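生活デザイン学科 > 卒業研究・課題レポート > 2021年度 > 住まいと布

寝具の「たたむ・広げる」を考える ベッドの上の薄い布をめぐって

提出日 3/9/21

一 はじめに

この課題を始めたころ、私は正直なところ、ベッドまわりの布についてほとんど何も考えていませんでした。実家では母が毎朝きちんと寝床を整えていて、私はその横で歯を磨いていただけです。一人暮らしを始めてからは、かけ布もシーツも起きたときの形のまま夕方まで置きっぱなし、という日がずいぶん続きました。そんな私が寝具の布を題材に選んだのは、二月の演習でイアソン・アンドレアディス(Iason Andreadis)先生が「家の中でいちばん大きな布はどれですか」と問いかけられたのがきっかけです。カーテン、こたつ布団、と皆が口々に答えるなか、自分の部屋を思い浮かべてみると、いちばん大きくて、いちばん毎日さわっていて、それなのにいちばん扱いが雑なのはベッドの上の布だったのです。少し恥ずかしくなりました。

そこで本レポートでは、ベッドの上で薄い布を広げ、整え、たたむまでの一連の家事を取り上げ、どこに手間がかかり、どうすれば気持ちよく進められるかをまとめてみることにしました。大げさな発見があるわけではありませんが、毎日のことなので、少し楽になるだけでもうれしいものです。

二 調べた布と場所

演習で使わせていただいたのは、学科の生活実習棟カンドゥノラ(Kandunora)の寝室です。大きなベッドが置かれていて、六畳の自室に小さなベッドを押し込んでいる私には、まずその広さがうらやましくてなりませんでした。横に立つだけで、寝返りを何回打てるだろうなどと考えてしまいます。

扱う布は、かけ布として使える薄手のものに絞りました。厚い毛布や羽毛布団は重みで自然に落ち着いてくれますが、薄い布はちょっとした手の動きにもすぐ反応して、思わぬところに寄ったり、ふわりと浮いたりします。扱いにくいぶん、手順の良し悪しがはっきり出るだろうと考えたのです。幅の260センチという数字は、カンドゥノラの備品棚でいちばん大きかった布のもので、これは一人で端から端まで腕を広げても到底届きません。私の身長では背伸びをしても無理でした。

作業の記録は全部で17回つけました。回ごとに、始める前の布の置き方、持った場所、やり直したところをノートに書いています。字が途中からひどく乱れているのは、布を片手に持ったまま書いていたからで、あとで清書するのにたいへん苦労しました。

三 広げるときに困ること

やってみてすぐに気づいたのは、広げる作業の難しさの大半が、最初に「角を見つける」ところにあるという点です。洗濯かごから出してきた布は、たいてい自分で自分をくるむように丸まっています。角だと思って引っぱったら辺の途中だった、ということを何度もくり返しました。辺の途中を持ったまま広げると、残りの布が斜めに垂れてしまい、結局いったん置いて探し直すことになります。

角が一つ見つかれば、そこを高めに持ち上げて、もう片方の手で縁をたどっていくのがいちばん確実でした。縫い代のところは指先に少し固く当たるので、目で追うより手で追うほうが早いくらいです。これは同じ班の先輩に教わったやり方で、先輩はおばあさまから教わったそうです。こういう知恵が口伝えで残っているのは、なんだかいいなと思いました。

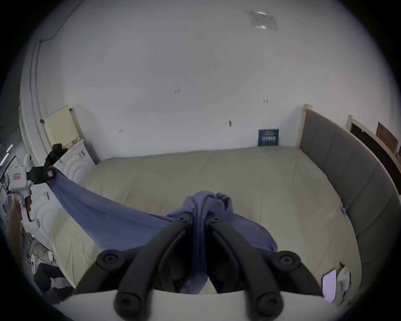
薄い布を整えるうえで次に大事なのは、どこを引き、どこをゆるめておくかという加減です。布全体をぴんと張ろうとすると、しわは消えるどころか力のかかった向きに筋になって残ってしまいます。くすんだ青の布がベージュのシーツの上で見せている姿がちょうどよい見本で、持ち上げられた角から、つまんでまとめたところまでは斜めに帯のように張っているのに、まとめたところのまわりでは布がゆったりとしわを寄せています。一枚の布の中に、張ったところとゆるんだところが同居しているわけです。整えるときは、このゆるんだ側にまだ余裕があると考えて、張った側の手を少し戻し、ゆるみを外へ外へと逃がしてやると、全体が落ち着いてくれました。私は最初、張った側をさらに引いてしまう癖がありましたが、ノートを見返すと、やり直しの多い回はたいていこの失敗でした。

もう一つ、色のことも書いておきたいと思います。下のシーツが淡い色で、上の布に少し色があると、縁の線がよく見えて、曲がっているかどうかがすぐわかります。自室では白いシーツに白いかけ布を重ねていたので、どこまでが何なのかわからないまま手さぐりで直していました。見た目の好みで選んだつもりの配色が、家事のしやすさにまで関わってくるとは思っていませんでした。

四 たたむ手順のまとめ

たたむほうは、広げるほうに比べればずっと気が楽でした。ベッドの上にいったん平らに広げてしまえば、あとは角と角を合わせていくだけです。私がいちばんやりやすかった順番を書いておきます。

まず長い辺を半分に折ります。このとき、遠いほうの角を先に合わせてしまうと、手前は体の近くで落ち着いて直せます。次に、折り目になった側から手のひらで空気を押し出します。薄い布は間に空気が残ると、あとで必ずずれてきます。それからもう一度半分に折り、最後は棚の奥行きに合わせて三つに折りました。実習棟の棚板の奥行きは65センチで、三つ折りにすると前にゆとりができ、取り出すときに指をかけやすくなります。

二人でたたむ場合は、向かい合って角を二つずつ持つのが昔ながらのやり方ですが、これも試してみると意外に息が合いません。歩み寄る速さが違うと布がたるんで床についてしまうのです。班の友人とは、三回目でようやく「せーの」と言わなくてもできるようになりました。布をはさんで顔を合わせていると何だか笑えてきて、作業そのものより笑いをこらえるほうが難しかったことも、記録として残しておきます。

五 収納について

たたんだ布をしまう袋として、プリルテックス(Pliltex)の不織布ケースと、プラーンロウ(Plarnlow)の綿の巾着の2種類を使い比べました。ケースのほうは形が崩れにくく、棚に並べたときに気持ちのよいものでした。巾着のほうは、たたみ方が少々雑でも受けとめてくれるおおらかさがあります。疲れて帰った夜にきちんと角を合わせる元気はないので、私の部屋には巾着が向いていると感じました。先生には「性格が出ますね」と言われてしまいましたが、まったくその通りだと思います。

六 反省と今後

記録の取り方には反省が残りました。やり直した場所は書いたものの、布の素材を毎回は書いておらず、あとから比べたくても比べられない回がありました。湿気の多い日の布の重さも気になっていたのに、測らないまま終わっています。次に取り組む人がいれば、ぜひノートの最初に素材と天気の欄を作っておいてください。

このレポートを書いている今も、自分のベッドの上にはかけ布が丸まっています。書き終えたらまず角を一つ探すところから始めます。

最後に、実習棟を快く使わせてくださったアンドレアディス先生、布を最後まで一緒にたたんでくれた班の皆さんに、心よりお礼を申し上げます。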